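Spent the weekend teaching our planner the difference between "done" and "bored." A thread.

Our task is blocks into a basket. Three cubes, one arm, a sentence telling it what to do. The planner is called Brider. I did not name it and I have stopped asking.

Brider splits the sentence into steps, hands them to the controller one at a time, and waits for a success flag. The success flag was my idea. I'd like that stricken from the record.

My version of success: gripper opened, arm above the basket, no errors. You'll notice the cube doesn't appear anywhere in that definition.

So I went back through 2,779 logged runs looking for ones where the flag said yes and the perception module said the cube was still on the table. There were 237. Brider felt great about every one of them.

The fix, in theory: after each release, back the arm off, run detection again, and only then pick the next step. Green in the basket, red and blue still out, carry on with red or blue.

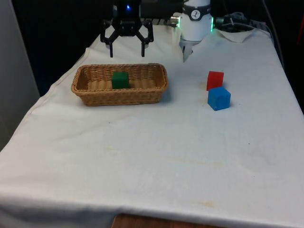

Rosemarie Meinecke wants to know why we don't just read the finger width after the grasp, the way everyone did before planners had opinions, and skip the second detection pass.

Fair, Rosemarie. We do that too now. It catches the empty grasps. It says nothing about a cube that was let go of over the rim, and the rim is where my weekend went.

The second pass costs 400 ms per step. Lenni Hirvonen has already asked whether it could cost less. Lenni asks this about lunch.

Red and blue parked close together is its own mess. From some angles the detector merges them into one long block with an identity crisis, and Brider plans a very confident grasp on the middle of it.

For now, if a box comes back too wide, the planner has to ask for another look before it moves. Two looks, then it gives up and logs why. I read the logs. They are mostly "too wide."

Patch is on the Brider branch, flag renamed from success to release_finished. Proper merge in September, after I work out who else was trusting the old one.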